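Divley Recipe Notes

A plain-text collection of household recipes copied from handwritten notebooks in Divley and Premness. Each recipe is one record. The spelling of the originals has been kept, including the several ways of writing "treacle".

Contents

recipes.csv holds 2845 records, one per row
notebooks.csv lists the 37 notebooks and who lent them
units.csv gives the old measures and what we took them to mean

Fields

id: notebook number, then page, then position on the page
title: as written, or blank
ingredients: separated by semicolons
method: one block of text, line breaks removed
hand: a letter for each writer in a notebook
note: anything in the margin

How it was made

Pages were typed up by one person and read back by another. Where the two readings differed, both are given in the note field with a slash between them. Notebook 12, from the Adebisi family, has water damage and some 90 of its recipes are missing an ingredient or more. Gaps are marked with three full stops.

Known problems

"Cup" has not been converted. The Premness writers seem to have used a smaller one.
Oven heat is usually given in words (slow, quick, moderate) and has been left alone.
Duplicates across notebooks were kept. Within a notebook they were removed in version 2.
The hand field is guesswork for anything written in pencil.

Bowls and spoons

Measures such as "a bowl of flour" are listed in units.csv with no weight.

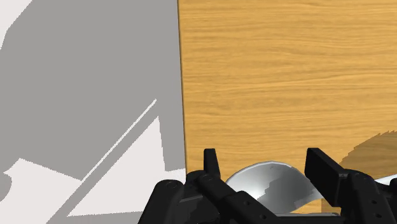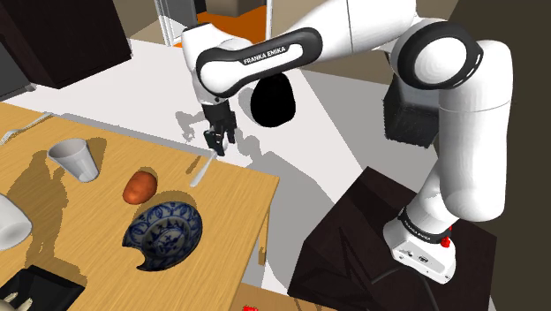

Use and contact

Free to copy and reuse, with a mention of the Divley Recipe Notes. The families asked that surnames in the margins stay out of print, so please drop the note field before publishing. Corrections go to Gerrit Mahlangu at the Kostenside reading room, with the record id.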